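Participants Wanted: Open Day at the Gadcombe Test House

Bretix is looking for 8 members of the public to spend a day being unhelpful to a robot.

Let me expand on that. We run a small test house in Gadcombe, where a mobile machine with one arm learns to do the chores most of us have been putting off. It wipes, it picks up, it puts back. It has so far done all this in front of engineers, who are kind to it and never leave a towel anywhere surprising. On 7/18/24 we open the doors, and we would like some normal people in the rooms while it works.

What you would be doing

You'll be paired up and given a room for the morning. Your job is to use it the way you would use your own. Put things down where you'd put them down. Stand in the doorway if that's where you like to stand. The machine will then come in and try to tidy, and you will tell us, out loud and as it happens, what you make of it. We record the talking. We are especially keen on the muttering.

After lunch the general visitors arrive and you switch sides. Each pair gets a short slot next to the machine, answering questions from the crowd with the authority of someone who has known it for three hours. You will not be expected to explain how it works. Emmanuel Ogola does that part, and he would be hurt if anyone took it from him.

The day ends with a group talk over coffee. In April we held a trial run with our own families, and the best comments all came after the second cup, so we have ordered more coffee.
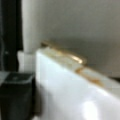

Most of the cleaning jobs are slow. I mention it now because people who have seen robots in movies tend to arrive expecting something brisker. The arm goes in, stops, has a think, backs out a little and goes in again. Some visitors find this soothing. My brother-in-law found it unbearable and went to sit in his car. Either reaction is useful to us, but please be the kind of person who will say which one you're having.

Who we're looking for

You should be 18 or over and able to be on your feet for a good part of the morning, with breaks. Chairs are available and you can use them whenever you want. If you use a wheelchair or a walker, please apply - the ground floor is step-free and we've had far too little feedback on how the machine behaves around either.

You should do at least some of the cleaning where you live. We'll take your word for it, although Faith Ndung'u, who reads the applications, has a good nose for people who have never met a toilet brush.

You should not work in robotics. We have plenty of those. If you have worked as a cleaner, in a hotel, a hospital, an office or anywhere else, go straight to the top of the pile. You know what clean looks like and we would like to be told.

Strong opinions about bathrooms are welcome. So is having none, provided you can be persuaded to form one by lunchtime.

What you get

A fee of $844 would be nice, and we did ask. You get $120, paid the same week, plus travel within the county and lunch from Gillitz, the bakery across the road. Tell us about allergies on the form. Vegetarians are well looked after. Anyone hoping for a light lunch should know that Gillitz has never made one.

You do not get to take the robot home. This came up twice in April.

The small print, in normal-sized print

A member of staff will be in the room at all times with a stop button, and you'll have one as well. Press it whenever you like. There is no form to fill in afterward and you won't have broken anything.

We film in the test rooms during the morning session. The footage is used by the Bretix team and by Mofokeng, our partner on the arm, and by no one else without your written permission. Hallways, restrooms for visitors and the coffee area are not filmed. If you change your mind later, write to us and we'll delete your part.

Please wear flat, closed shoes and leave long scarves at home. Perfume is fine. The machine can't smell, which some days puts it ahead of the rest of us.

How to apply

Fill in the form on the Open Day page, or pick up a paper copy at the front desk in Gadcombe. There are four questions, and the last one asks which household job you would hand over first and why. Faith reads every answer herself. One good sentence will do.

If you'd prefer just to come along and watch, the afternoon is free and needs no booking. Doors open at 2. Children are welcome with an adult, and the front row is theirs.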